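I've had the Rillico bimanual policy package running since August, on two arms in a small enclosure, and this is a review of the training method that ships with it more than of the hardware. The package has three parts: a teleoperation recorder, a training script, and a runtime that plays the policy back on the arms. The method is the reason to buy it. Rillico calls it contact-weighted imitation. The write-up by Eliécer Chávez and Kerstin Nyberg claims it learns two-handed handover tasks from far fewer demonstrations than plain imitation does.

We tried it on key rings. Split rings are small, shiny and tangle easily, and they have given us trouble with every method we've used. The task was to lift a bunch of rings with one arm, bring it to the middle, pass it to the other gripper, and set it down.

## How the method works

In ordinary imitation learning every moment of a demonstration counts the same. Most of a demonstration is the arm traveling through open air, so most of the training goes into traveling. The Rillico script looks at finger position and motor current, guesses where contact starts and stops, and gives the moments on either side of it more weight. Everything else is left alone. The network is a fairly standard one that takes wrist views, one fixed view and the joint angles, and puts out a short run of joint targets.

That is the whole idea, and I like that it's small. You can turn the weighting off with one line in the config and get a normal baseline, so it's easy to check the claim for yourself. 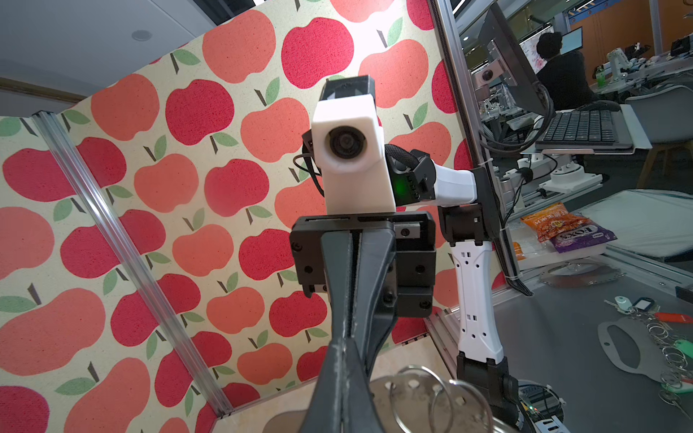 Setup took us most of two afternoons. The recorder found both arms right away but listed the cameras in a different order after every restart, and we ended up pinning them by port. The manual covers this in a footnote on the page about disk space. Calibration between the arms is a separate script, and it stops without a message if the arms start too close together. Kenta Kaneko worked out a starting pose that it accepts and we've used that one ever since.

Recording itself is good. There is a key for "discard the last one," and it responds at once. Marites Ocampo did most of the demonstrations and found the lag low enough that she stopped noticing it. Trimming is slower than it should be -- each clip reloads from disk when you move the end marker.

## Results

We recorded 64 demonstrations and trained two policies on them, one with the contact weighting on and one with it off. Same seed, same number of steps, same machine. Then we ran each policy on the same set of starting positions and scored a run as a success only if the rings were passed and set down without a drop.

- With weighting on, the success rate was 86 percent. The failures were nearly all at the handover, with the giving arm opening before the receiving arm had a proper grip.
- With weighting off, the policy reached the rings just as well and then fell apart at the pass. It often closed on nothing and carried on as if it had the rings. We stopped scoring it before the end of the set, so I won't give a rate for it.
- Training took roughly 7 hours with the weighting on. Turning it off made no difference to the time that I could see.

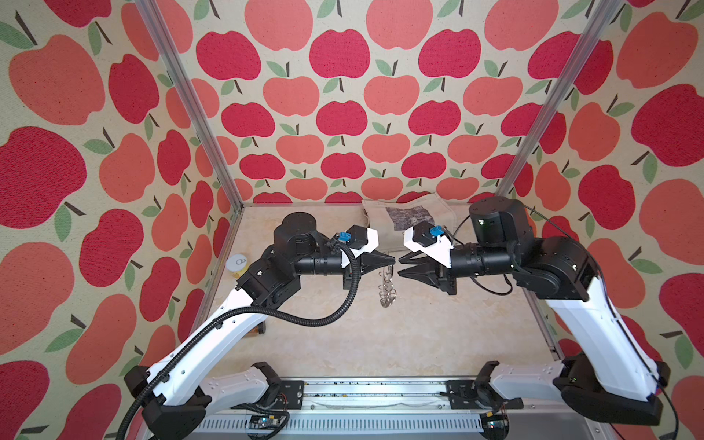 ## Where it falls short

The contact guess depends on motor current, and light objects hardly change the current at all. A full bunch of rings was fine. With a single ring the script missed the grasp in many of the clips, put the extra weight on stretches where nothing was happening, and the policy came out worse than the baseline. You can mark contacts by hand in the trimming tool, and that fixed it for us, but then you are doing the labeling the method is supposed to save you.

It also doesn't recover well. If the rings slip, the policy doesn't go back for them unless you have recorded that. Eskil Hellström added a handful of clips that start from a dropped bunch, and after retraining the giving arm would go back down and try again in some of the runs. I would record those from the beginning next time.

I haven't tested it with cloth or anything else that bends, and I wouldn't assume the result carries over.

## Compared with Dahlgren

We used the Dahlgren trainer before this. It has a better viewer and much better logs, and it handles camera ordering properly. For single-arm picking I'd stay with it. It has nothing like the contact weighting, though, and we never got a handover out of it that we would want to show anyone.

## Rating

4 out of 5. The method did what the write-up says on the task we gave it, and the baseline switch makes it easy to test. The lost point is for the calibration script and for the trouble with light objects. If you only have one arm, I don't see much reason to switch.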